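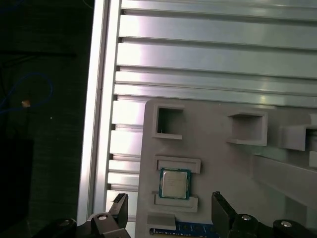
Wrist cam view, CPU sitting a bit crooked between the two brackets of its holder

Wrist camera policy keeps freezing over a tilted CPU. Is my result real or did I fool myself?

Posted by Pundley, 20 August 2021

Hi all, long-time lurker, first proper post. I've been doing a imitation learning project on a computer assembly board (light grey fixture plate with pockets and holders on it, aluminium extrusion behind) and I've got a result I don't trust.

The set-up: I teleoperated the arm and recorded 60 demos of picking the CPU out of its holder. Then I trained the same policy twice. One version only sees the wrist camera, the other gets the wrist camera plus a fixed side camera. Same demos, same training length, same everything else as far as I can tell.

Everything I'd read made me think two cameras would win easily. Nope! The wrist-only one is clearly better on the grasp. The two-camera one gets near the holder, then hovers there like it's forgotten why it came into the room. It's worst when the processor is sitting slightly tilted between the brackets, like in the photo. When it's square it mostly manages.

My theory is that the wrist view has the fingertips and the part in it together, so the policy learns to line one up with the other, and the side camera just hands it extra stuff to memorise. My supervisor's theory is that I've stuffed something up. I only did 8 trials of each version, so she may have a point.

Couple of specific things I'd love help with:

Is wrist-only beating two cameras a known thing, or should I be hunting for a bug?

Also, there's a lot of shiny business in the background. The extrusion rails throw highlights all over the place, and there's a blue cable off in the dark on the left. Could the policy be steering off those and not the CPU at all? I haven't touched the lights since June so I honestly wouldn't know.

Cheers for reading if you got this far.

Santosh Saxena

Both of your theories could be right at the same time, sorry.

I've seen wrist-only come out ahead on small demo sets more than once, so it wouldn't shock me. With a fixed camera the policy can get by on where the arm is in the picture, and that works beautifully until the part is somewhere it wasn't during the demos. From the wrist, a shift in the part shows up as a shift relative to the fingers, and you probably corrected for that yourself while driving. So your explanation is reasonable. I just wouldn't put it in a write-up off 8 trials a side. One lucky seed and the whole thing flips on you.

What I'd do, in this order. Retrain each version with a few different seeds before you change anything else. Then pick a set of starting positions for the CPU, write them down (square, a little tilt left, a little tilt right, pushed toward one bracket) and run every checkpoint through the same list. Shuffle the order, and if you can get someone else to load the checkpoint so you don't know which one's running, even better. I caught myself nudging the part straighter for the version I liked. Very embarrassing.

On the hovering: go back and check how many of your demos started with a tilted CPU. If you straightened it up between takes, as most people would, then the policy has hardly seen it. Also look for pauses. If you stopped above the holder to think about your alignment, you've taught it to stop there too. I trimmed the idle bits out of my own recordings and a lot of the dithering went away.

For the background question, hang a bit of dark cloth over the rails and run it again. If the grasp falls apart you've got your answer. Move the cable too, but do that as a separate test or you won't know which one it was.

One more, check the timestamps on the two streams. If the side camera lags the wrist one even slightly, the policy is getting two different stories about where the gripper is. That would hurt the two-camera version only, and it'd look exactly like what you've described.

Rastogi

just add more demos, worked for me

Bronard

Agree with Santosh on the timestamps, that one cost me most of a winter. My side camera was buffering and I had no idea, I'd blamed the network, the gripper, the weather. Plot the gripper position against both streams while you wave the arm back and forth and you'll spot it straight away.

I'd go easy on the "just add more demos" idea until you've done that. More out-of-sync data is still out of sync! If you do collect extra, make them all tilted ones.

Pundley

Well. Went and looked, and I'd been squaring the CPU up after nearly every take without thinking about it. Haven't checked the timestamps yet, doing that next. Thanks heaps, will post the seed results once they're done.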